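果物を皿にのせるだけの日々
ひとりの台所で見つけた、切らない、むかない、飾らない果物の楽しみ
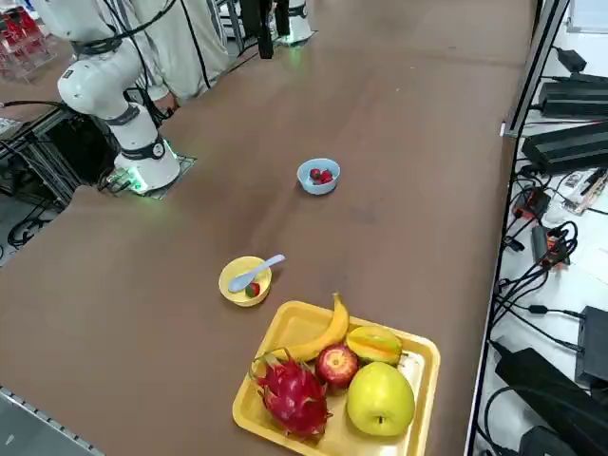
黄色いトレイにバナナ、スターフルーツ、りんご、洋梨、ドラゴンフルーツ。いちごは水色と黄色のボウルに。

果物を買うのは好きなのに、食べるのがへたでした。八百屋の店先でうわーっとなって、あれもこれもと袋に入れてもらって、家に帰ると冷蔵庫の野菜室にぜんぶ押し込む。で、忘れる。一週間後に引き出しを開けると、りんごの下敷きになった洋梨が茶色い汁を出している。何度やったかわかりません。

変わったきっかけは、スペインの田舎で過ごした夏でした。知り合いの紹介で、オルトゥーニョ(Ortuño)という果樹農家の離れを借りたんです。日本を出る前は、毎日もぎたての桃のタルトかなんかが出てくるんだろうと勝手に想像していたんですが、出てきたのは、桃。丸ごとの桃が、ふちの高いお盆にごろごろとのって、食堂のテーブルの真ん中に置いてあるだけ。朝も昼も夜も、そのお盆はそこにあって、通りかかった人が勝手にひとつ取っていく。ナイフが要る人は自分で台所から持ってくる。

台所を仕切っていたエスペランサ・サバラさん(Esperanza Zabala)に、きれいに切って出したりはしないんですか、と聞いてみたことがあります。わたしのつたないスペイン語がどこまで通じたのか、彼女はしばらく考えて、「切ったら、今日のものになっちゃうでしょ」と言いました。丸のままなら明日もある、ということらしいです。その日は「はあ」と返事をして終わったんですが、帰りの飛行機でずっとそのことを考えていました。

さて、帰国して最初にやったのが、お盆さがしです。

これがなかなか決まらない! 竹のかごは見た目が最高なんですけど、洗えないのがわたしには致命的でした。陶器の大皿は重い。ガラスはきれいだけど、りんごを戻すたびにカチンと鳴って、夜中に食べていると家族に気づかれます。結局落ち着いたのは、プラスチックの四角いトレイ。色は黄色。ええっと思われるかもしれませんが、黄色って、果物をのせるとすごくいいんですよ。

写真のトレイもそうですよね。バナナなんて同じ黄色だから埋もれてしまいそうなのに、ぐいっと曲がった形のおかげでちゃんと目に入ります。そこに赤いりんご、そして左のすみのドラゴンフルーツ。あの赤紫と、とげの先の緑! わたしはあれをひとつ置くだけで、その日の台所の機嫌が変わると思っています。

ふちが立っているのも大事です。平らな板にりんごをのせて運んだことのある人なら、わかってもらえるはず。うちでは一度、階段を上までのぼったところでりんごを落として、下まで全段ていねいに転がられました。以来、ふちのないものには丸い果物をのせません。

のせ方には、ちょっとだけこだわりがあります。

まずバナナ。わたしは最初に置きます。曲がっているものを先に決めてしまうと、あとの丸いものの居場所がなんとなく見えてくるんです。逆にすると、最後に残ったすきまにバナナをねじ込むことになって、だいたい負けます。それから大きいもの。洋梨は傷みやすいので、上に何ものせない。これだけは守ってください。ほかの果物と並べるのはよくても、下敷きにしたらおしまいです。わたしの茶色い汁の歴史がそう言っています。

りんごと洋梨を隣どうしに置くと、洋梨が早くやわらかくなります。かたい洋梨を買ってしまったときは、これがありがたい。反対に、もう食べごろの洋梨なら、りんごはトレイの反対側か、いっそ別の部屋に行ってもらいます。バナナも同じで、りんごの近くだとどんどん進みます。うちではバナナに点々が出てきたら、そのまま食べる係と、冷凍してあとで牛乳と混ぜる係に分かれていて、わたしはもっぱら後者です。

洋梨の食べごろは、軸のまわりをそっと押してみるのがいちばん確かです。おしりや胴を押す人がいますけど(うちの父です)、あれは指のあとから傷むのでやめてほしい。軸のそばが少しへこむようなら、その晩が食べごろ。かたければ、また明日。エスペランサさんの言うとおり、丸のままなら明日があります。

スターフルーツについても書かせてください。これ、日本ではまだ「飾りでしょ」という扱いを受けていませんか。わたしもそう思っていました。近所の輸入食材の店「ペストゥンウッド(Pestunwood)」に、3月のある朝いきなり山積みになっていて、店の人に食べ方を聞いたら「そのままかじる」と言うので、店先でかじりました。しゃくっとして、水っぽくて、あとから酸っぱい。甘いのを期待すると拍子抜けするんですが、揚げものを食べたあとには、これ以上のものはないと今では思っています。緑が抜けてくるにつれて甘くなるので、黄緑くらいで買って、トレイの上で何日か眺めて、好きなところで食べる。角のへりが茶色っぽくなってきたら、そこだけ包丁で薄くそいでください。横に切れば星の形になるのはご存じのとおりで、お客さんが来たときだけやります。

ドラゴンフルーツは縦に半分に切って、スプーンですくうのがいちばん楽。味が薄いとよく言われますよね。冷やしすぎるとますます薄くなるので、わたしは食べる少し前に冷蔵庫に入れるだけにしています。ライムをしぼって、ほんのひとつまみ塩。これで「味がない」と言っていた母が黙って半分食べました。切ってみるまで中が白いか赤いかわからないことがあるのも、わたしは好きです。赤いほうだった日は、まな板と白いシャツに気をつけて。

それから、いちご。いちごだけは、別です。

トレイに一緒にのせてしまうと、隣のりんごにちょっと押されただけで傷みます。だから小さいボウルに分ける。それも、少しずつ。写真では水色のボウルに三つ、黄色いボウルにひとつ。このひとつだけのいちごが、わたしはたまらなく好きなんです。淡い青のスプーンが添えてあるのもいい。いちごひとつに、スプーン一本。ぜいたくってこういうことじゃないでしょうか。

うちでもまねをしています。パックのいちごを大きな鉢にざーっとあけると、しゃべりながらいくらでも食べてしまって、味をぜんぜん覚えていない。ボウルにひとつだと、さすがに見ます。粒のあいだのつやとか、へたの反り具合とか。で、スプーンの背でつぶして、練乳をたらりとかけて食べる。子どものころ、祖母の家には底が平らな、いちごをつぶす専用のスプーンがありました。あれ、今も売っているんですよ。わたしは雑貨の「ウンディス(Undis)」で423円で買いました。でも使ってみたら、普通の丸いスプーンで逃げるいちごを追いかけるほうが楽しくて、専用のほうは今、砂糖入れに刺さっています。

いちごを洗うのは食べる直前、へたをつけたまま。先にへたを取ると水が入って、味がぼんやりします。残りは洗わずに、キッチンペーパーを敷いた容器に重ならないように並べて冷蔵庫へ。重なっていないだけで、もちがずいぶん違います。

ボウルの話もちょっとだけ。いちごには水色、と言いたいところですが、これはもう好みです。赤が引き立つのは白か青系。黄色のボウルに赤いいちごだと、急に元気になって、朝ごはんの顔になります。わたしが使っているのは「タスティベックス(Tastivex)」の小さいボウルで、色違いを少しずつ買い足していたら、いつのまにか7個になっていました。重ねられるので場所は取りません。取らないと家族には説明しています。

お金の話をすると、スターフルーツとドラゴンフルーツがそろった週は、果物だけで3335円使いました。レシートを見てさすがに固まりましたけど、前のわたしは同じくらい買って半分捨てていたわけで、ぜんぶ食べきったこの週のほうがずっと気分がいい。南国の果物は月に一度のお楽しみにして、ふだんはりんごとバナナと、その季節のもの何かひとつ。それで十分にぎやかです。

置き場所は、テーブルの真ん中をおすすめします。棚の上でもカウンターの端でもなく、真ん中。じゃまですよ、正直。新聞を広げるときも、郵便物を仕分けるときも、いちいちどかすことになります。でも、どかすときに必ず目に入るし、手に取るし、においがする。「あ、洋梨、今日だ」と気づくのは、たいてい新聞を読もうとしたときです。うちのテーブルは茶色の地味な長机なんですけど、黄色いトレイが載るとぱっと明るくなって、花を買う回数が減りました。

夜にトレイの果物をひっくり返してやるのも、いつからか習慣になりました。15分もあれば、拭いて、並べ直して、下になっていた面を見て、明日の朝食べるものを手前に出すところまで終わります。急げば一瞬なんですが、急ぎません。りんごを布巾で磨いたりしているうちにお湯がわいて、お茶を飲んで、ついでにバナナを一本食べて、それで並べ方がまた変わります。

先週エスペランサさんから届いたはがきには、今年は桃がよくできたと書いてありました。裏は、あの食堂のお盆の絵。返事にはうちのトレイの絵を描くつもりで色鉛筆まで出したのに、ドラゴンフルーツのとげが難しくて、まだ投函できていません。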